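# Teaching the Arm to Do the Dishes: Tips from the Sink Side

Last updated 13 September 2024
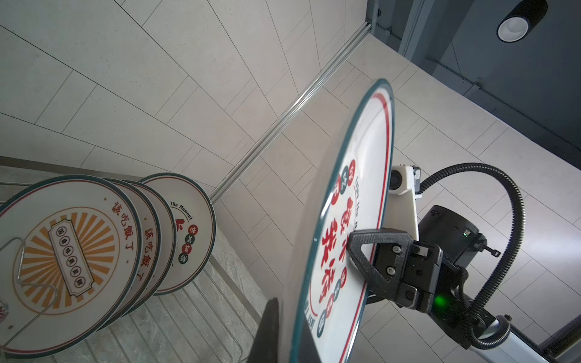
One reader wrote in to say that plates are the wrong place to begin, and that anyone with sense should spend a month on sponges first. A sponge forgives you, the message went on, and a plate files a complaint in several pieces. I take the point. I also own a great many sponges and have never once needed help putting one away.

So, plates. These are the notes I keep taped inside the cabinet door, typed up for people who have a small arm on the counter and a vague hope of retiring from kitchen duty. Most of them cost me crockery.

## Before you touch the controller

- Dry the counter. Then dry the rack feet. A rack that creeps during a recording teaches the arm that racks creep, and it will go looking for one that has moved even when yours hasn't.
- Put a strip of painter's tape along the front of the rack so you can set it back where it was. When you want variety, move it on purpose, a couple of inches at a time, and record again.
- Wipe the wrist camera lens with a glasses cloth. Dish soap leaves a film you won't notice until every plate on playback looks like the moon through a shower curtain.
- Use plates you don't love. Mine that survive are all chipped, and they seem to have developed a kind of seniority.
- Lay a folded bath towel under the drop zone. It looks silly in the recordings. Leave it there for all of them or none of them.

## Leading it by hand

If your arm lets you switch off the stiffness and push it about, hold it behind the wrist. Holding it by the fingers feels more natural, and then your own knuckles are in every shot, and the arm learns that plates come with knuckles.

Go slower than you would by yourself, but keep moving. I used to stop and think over the rack, and the arm duly learned to stop and think over the rack. It was thinking about nothing at all. I have relatives like this.

Take the plate by the rim and bring it straight up before you swing it anywhere. The wires will catch a plate that leaves at an angle, and then its neighbor, and then you're sweeping. For the trip back, line the edge up with the slot while you're still above the wires, lower it, pause for a breath, and open the jaws. Opening early gives you a sound you'll remember.

## Driving it by remote

A leader arm, where you move a small twin and the big one copies it, is the easiest on the nerves. I use the Pisteck, bought secondhand with one sticky joint. A drop of light oil fixed it, and then too much light oil unfixed it.

A game controller works too. Turn the speed down to 30 percent and leave it there until you've gone a whole evening without swearing. Godinho's program lets you save that setting under a name. I called mine "Sunday best," and it's the only one I use.

Sit where you can see the plate itself as well as the camera view. Depth is hard to judge on a flat screen, and if you can't tell whether the jaws are past the rim, neither can anyone who has to learn from what you recorded.

## How many times is enough

More than you'd like. My first batch was 30 runs, and the arm picked up the general mood of dishwashing with none of the details. It got dependable at 151, a number I arrived at by losing patience one run after 150.

Do them in sets, with a break of 5 minutes between. Tired runs look tired. Label each one as you finish it: good, bad, or cat.

Keep the runs where you fumbled the grip and recovered. File the plain failures in their own folder. Toron will quietly train on anything it finds in the same folder, and in December it spent a night learning my worst work with great devotion.

## Small things

- Rubber bands on the jaws help with glossy rims. Change them when they go shiny.
- Keep the kitchen light the same all session. If the sun moves in halfway through, either pull the blind or start a fresh set.
- Tie slack cable well clear of the rack. Check it at full reach in both directions.
- Squeeze less than you think. If the plate slips, add a little, and test it over the towel.
- Back up to a second drive. Evemgate's little box has held mine for 2 years, next to the toaster, which the manual specifically asks you to avoid.
- Bowls are a separate project. Don't mix them in with the plates on a whim at eleven at night.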